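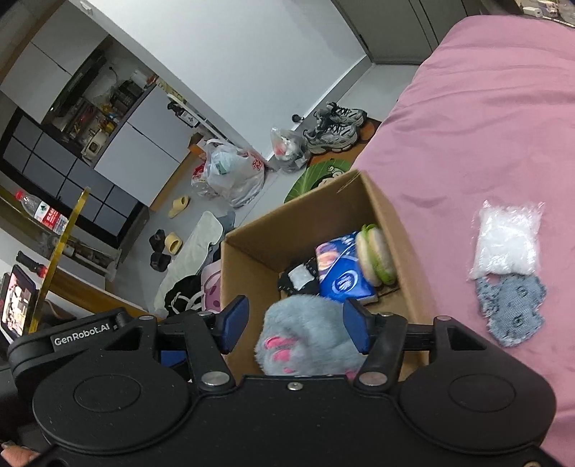 A plush paw is held above the box with a handheld gripper.

Packing at home, with the tool in hand

Since February the home packers at Pevero have been working with handheld grippers. Management at Nosten, which runs the program, calls it "automation-ready packing." I'd call it packing with a thing in your hand.

The pitch is familiar. Each packer fills cartons the usual way – soft toys, small packages, whatever the order sheet says – but picks things up between two padded fingers. The recordings are meant to teach a machine to do the same job later on. Nosten says it has 3,102 of them so far and wants 400 more from each of us by summer.

Merle Lockyer has packed for Pevero longer than most. She used to get through 80 cartons on a good day and says she isn't close to that with the gripper. "Plush is easy to grab and hard to let go of where you want it," she told me. Her rate per carton went up when the trial began. Her daily total went down, and she would like someone to put those two numbers on the same page.

Clem Hapeta, who looks after the packers' side of the trial, says nobody will lose work this year. I asked about next year and he said it was too early to say. He may well be right, but we heard the same about the label printers at Grimshaw – and that room is storage now.

Questions about rates go to Clem before the next pay run. Get the answer in writing.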